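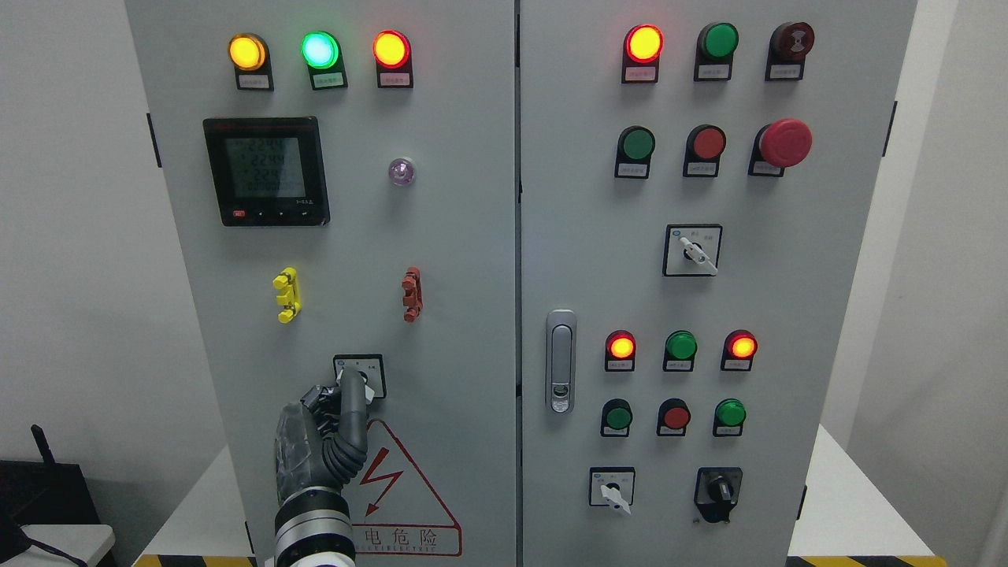 Cabinet doors, with several lamps lit.

The Bell Tower at Ladberg, and Whether to Bother

August 2020
3 min read

I have now been up the bell tower at Ladberg twice, once on purpose. The first time was in April, years ago, when I mistook it for the way to the restrooms and was too embarrassed to turn back in front of a family with a stroller. This summer I paid my 6 euros like a grown-up and went up to see what I had missed.

Ladberg is a hill with a village hanging off the side of it. The tower sits on top and looks much older than it is, an effect the guidebook calls "venerable" and I would call soot. The church it belonged to burned down, was rebuilt, burned down again, and after that the parish seems to have taken the hint. The tower stayed. It leans a little toward the bakery, as do I.

Getting there

The number 29 bus runs from the train station at Sasix and drops you at the bottom of the hill, next to a sign reading "Tower 10 min." Whoever timed that walk was either a goat or going down. I stopped at both benches and at one low wall that I'm fairly sure was part of somebody's garden. If you have a car you can drive nearly to the top, but you'll have to live with yourself.

Bring water. The kiosk at the top sells only postcards and a local herbal liqueur called Dinu, which tastes like a cough drop that has been through a divorce. I bought a bottle. It's on the shelf over my fridge and guests are starting to ask about it.

Going up

The stairs are stone, then wood, then something closer to a ladder with ambitions. There's a rope to hold on to. The bells themselves have names, and the biggest is called Omen, which is a lot to learn while standing directly underneath it. According to the leaflet, Omen was cast to warn the valley of floods and was rung by mistake so often that people stopped coming out for it. The one time the river did rise, everybody stayed in bed. I like this story very much and have not checked it.

It rings on the hour now. I reached the top at 2 minutes to.

The view is good. You get the river, the rail line, a long stretch of beet fields and, on a clear day, the cooling towers, which the leaflet leaves out. I stayed until my ears came back, then went down for a slice of plum cake at the bakery and ate it on the steps with the tower looming over my shoulder.

Closed on rainy days, when the stairs get slick. Last climb is an hour before closing, and they mean it.

Contact | All text © the author of this blog | Back to top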